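Wilville Folk & Acoustic Club – Members' Forum
Board: Records and recordings
Topic: The new Zalewska album – has everyone heard this??

fiddlefern
Fri 2 August
OK, I have played this four times since breakfast and I need to talk to someone about it. Zalewska's second album, Skernora, came in the mail yesterday and it is gorgeous. The first one was lovely but a bit careful, you know? This one sounds like a band in a room, with squeaky chairs and all. Track three (the one with the two mandolins) had me pulled over on the side of the highway so I could hear the ending properly.

Has anyone else got it yet? I'd love to know what the fiddlers think of the tuning on the last track. 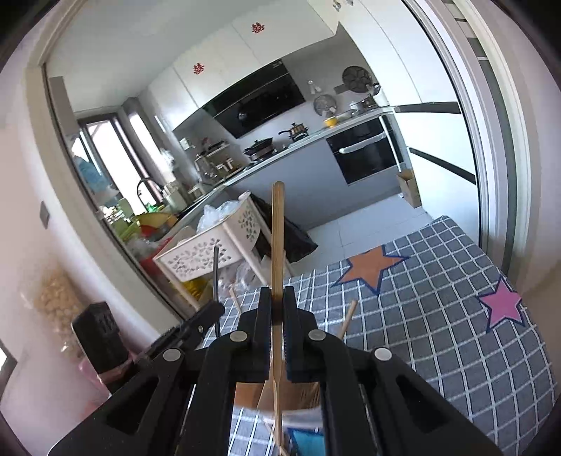 I reckon it's a fifth string dropped right down, but my ears aren't what they were. Also the harmonies! Whoever is singing the low part deserves a medal.

ryszard_b
Got mine at the launch, number 222 of the numbered run, and I'm very pleased with myself. A fiddle only has four strings, Fern, unless they've brought in a five-string, and now I think of it they may well have. It growls like one.

Slight disagreement on the first album though. I don't hear it as careful, I hear it as quiet. I still put it on more than anything else I own.

tenorbanjo_col
Going to be the grump. I like the songs, but the mix bugs me. The banjo is buried on everything after track five and there's so much echo on the vocal that I can't make out the words. My favourite thing about this band was always the words. Somebody got carried away with the knobs.

fiddlefern
Col!! Try it on headphones. I thought the same through the kitchen speaker and then it all opened up.

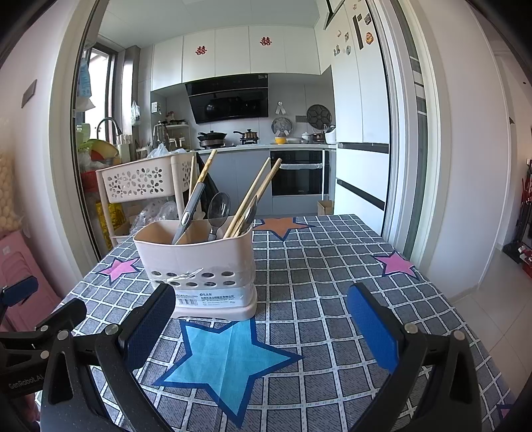 Wilville Folk & Acoustic Club – a table and a kitchen through a doorway

tenorbanjo_col
Did that. Still can't find the banjo. I'll grant you the waltz is a beauty, and I've been humming it at work all day.

maudlin_maud
I'm with Col on the echo and with Fern on everything else. "Jikico" is the best thing they've written – it starts off as a silly kids' song and by the last verse I was a mess. We tried it at home in G and it sits really nicely under the voice if you leave the capo off. My daughter has already worked out the whistle part and won't stop playing it.

For what it's worth, the page where I streamed it said 1,088 plays this morning, which seems criminally low. Tell your friends.

ryszard_b
Maud, would you two play it at the next session? I'd happily hold down the bass line. For anyone asking how to reach me about a practice, I'm Ryszard Borkowska on the members' list, and evenings are best.

maudlin_maud
Yes please! She'll pretend to be embarrassed but she's thrilled.

quietcapo
New here, hello all. I only found this band last week and came looking for the lyrics. Is there a booklet with the CD? And are they playing anywhere close by?

fiddlefern
Welcome! Yes, a good fat booklet with all the words (Col, take note). They're at the Wilville hall in November and tickets are $20 at the door. I'm pulling together a list so we can grab a row of seats. So far I've got:

1. Me, plus my sister if she gets the night off

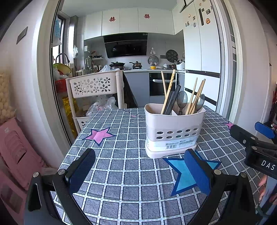

2. Ryszard, who wants the aisle

3. Maud and daughter

4. Col, who says he'll come if they turn the banjo up

quietcapo
Put me down too, please! I can drive two others from the east side.

tenorbanjo_col
I never said if. I said they should. Save me a seat near the front, and has anyone got chords for the waltz?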